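Vistard School of Food Service
Introductory Kitchen Practice
Handout 4: Dry Ingredients, Portioning and the Mixing Station

Purpose of this unit

Students who have completed the knife and sanitation units now move to the mixing station. The work covered in this handout is assessed in December, together with the written record that each student keeps during practical sessions. Students are expected to have read the handout before entering the Stastden kitchen.

Terms used in this unit

Portioning means dividing an ingredient into the amount required for one batch. It is completed before any mixing begins.
Staging means placing portioned ingredients beside the vessel in which they will be combined.
Transfer means moving a portioned ingredient from its cup into the vessel.
Carryover means material left in a cup or on a tool after transfer.

Choice of vessel

Stainless steel bowls are used for all exercises in this unit. The metal does not hold odors, tolerates repeated washing and does not chip when knocked against another bowl. A bowl should be large enough that the finished mixture fills no more than half of it. Beginners often choose a bowl that is too small, and dry ingredients are then pushed over the rim at the first turn of the spoon.

Bowls with dents near the rim are to be set aside on the lower shelf for inspection. Glass bowls remain in the cabinet and are reserved for the Michalski course in pastry.

Portioning dry ingredients

The scale is set to zero with the empty cup in place. Ingredients are added slowly, and the final few grams are added with a spoon. A reading of 997 grams against a target of one kilogram is within tolerance for the Urkell bread formula, which allows a difference of 3 grams in either direction. Readings outside that range are corrected before the cup leaves the scale.

Cups are not to be filled to the brim. Grains, meal and flakes settle unevenly, and a level surface is not evidence of a correct amount. The weight is what is recorded.

Staging

The tabletop is wiped and dried before anything is placed on it. The bowl is set down first, toward the middle of the table, with the portioned cup beside it and a clear gap between the two. Other tools stay on the rack until they are needed.

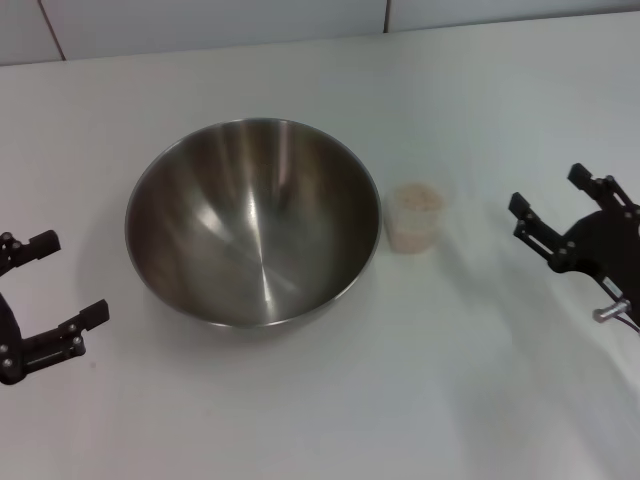

Where a formula calls for several dry ingredients, the cups are arranged in the order of use. Labels face the student. Liquids are kept on a separate tray and are brought to the table after the dry transfer is complete.

Transfer

The cup is held low over the bowl and tipped gradually. Fine material raised by pouring from a height settles on the table and is lost from the batch. The cup is then tapped once against the inside wall of the bowl and checked for carryover.

Written record

For each batch, enter the ingredient, the target weight, the weight obtained and any carryover. Records are submitted within 10 minutes of the end of the session.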